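Verkville thread, as promised. Got back late, typing this on the couch, sorry in advance for spelling

September 14, 2022. Putting the date so I can find this later, I never can

So the Prudholm. Small museum, old feed store building, if you blink you drive past it. Went for the Cliltell show and stayed until they started turning lights off

For anyone who missed my last 1000 posts on this – Cliltell was a print workshop, not a person. I thought it was a person for years. Posters, book jackets, sheet music covers, then toward the end these huge woodcuts that didn't sell at all

The show goes backwards. Late stuff first. Hated that for about one room and then got it

Room one is the big woodcuts. Black and one color each, usualy a dirty orange. Fields, fences, a water tower over and over. The water tower is leaning in every single one. Asked at the desk if the real one leaned. It did not

The paper is so thin you can see where the block wasn't quite flat. Little pale islands in the black. They could have re-inked and they left it. Stood there a long time

Room two, the posters. This is what everyone comes for and fair enough. County fairs, a dance hall, one for a dentist that is way too good for a dentist

Favorite: a poster for a swimming pool opening, flat blue, one diver upside down, the lettering running down the side like it's falling in after her. Five colors and I'd swear on anything it was three until I read the label

Labels are good btw. Short. Whoever wrote them trusted people to look
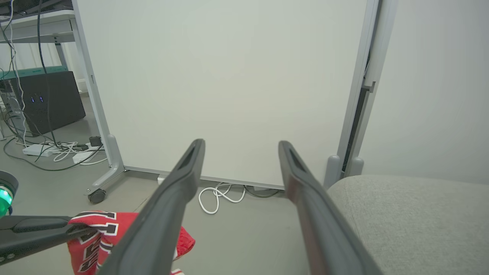
Ok the sketchbooks. Glass case, back wall, bad light (probably on purpose, old paper, fine). Eighteen of them, only open to one spread each, which is torture

One spread is just hands. Hands holding the gouge, hands pulling a sheet off the block, a hand with a bandaid. Way looser than anything they printed. I wanted a whole room of that

Another one is a color test, little squares of green with notes next to them. "too church." "too soup." I've been saying too soup all evening

Last room is the earliest work and it's stiff, I won't pretend. Careful portraits, everybody facing front, hair done strand by strand. You can see them learning though. The backgrounds get flatter and flatter until suddenly there's a poster

That's where the backwards order pays off. You already know what that flat gray wall behind somebody's grandma is going to turn into

Complaints: no bench in room one, where you need it most. The audio thing only worked in my left ear. Catalog sold out, they printed 1000 and say there's another run coming in April. APRIL

Got the postcard set instead. No diver in it. Water tower twice

Someone asked about Pop – yes it's still there, across the street, the gallery not the soda place. Two rooms over a shoe repair. They've got newer printmakers up, mostly risograph, mostly pink

Mixed bag tbh. One wall of tiny linocuts of kitchen drawers that I loved. Forks, string, dead batteries, a birthday candle. Almost bought one. Still might. Don't let me look at my bank account

The rest felt like people who'd seen a picture of a Cliltell poster on a phone. Right colors, no bite. Go look at the real ones, the ink has an edge to it, the phone kills that completly

Practical stuff since I keep getting asked: parking behind the building is free, bags go in the lockers, no flash, they are serious about the no flash

Do room one twice. Once going in, once on the way out after you've seen the portraits. Different show the second time

More on the sketchbooks tomorrow if I can read my own notes – half of them are written on the parking map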